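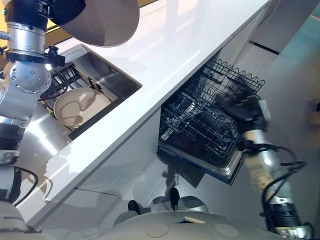 How to Load a Dishwasher So the Big Bowls Come Out Clean

By Sayaka Tamura

I love a big bowl. Salad, bread dough, popcorn for six, all of it goes in the big bowl, and for years I washed mine by hand because I was sure it would never fit in the machine. It fits! You just have to give it a place before everything else moves in.

What you need: a dishwasher with two pull-out racks, a scraper or old spatula, and five minutes.

Step 1. Scrape, don't rinse. Get the leftovers into the trash or compost and leave the thin film of sauce alone. Dried-on dough is the one exception (soak it, please, it turns to cement).

Step 2. Pull out both racks and look at the tines. Lots of racks have rows that fold flat, and I had my Wernell two whole years before I found the little clip. Fold down one row at the bottom and you suddenly have a parking spot for something wide.

Step 3. Big bowls go in first, on the bottom rack. Tilt each one so the open side faces down and in toward the center, where the spray comes from. A bowl sitting right side up just fills with gray water.

Step 4. Cereal and soup bowls next. They can lean along the tines like a row of dominoes, all facing the same way, with a finger's width between them. If two are nesting, move one.

Step 5. Glasses, mugs and small light bowls on the top rack. Push it in slowly and listen for clinking.

Step 6. Spin the spray arms by hand. This is my favorite part! If an arm bumps a rim, tilt that bowl a bit more and try again.

Step 7. Run it, then empty the bottom rack first so puddles from the mugs don't drip onto your dry bowls.

Anything too tall to clear the arm gets washed in the sink and left to drain on a wire rack. I do my hand-painted Imai bowl that way too, and anything wooden.

Updated August 30, 2025, with the bit about folding tines. Next up is silverware, handles up or handles down, and I have opinions.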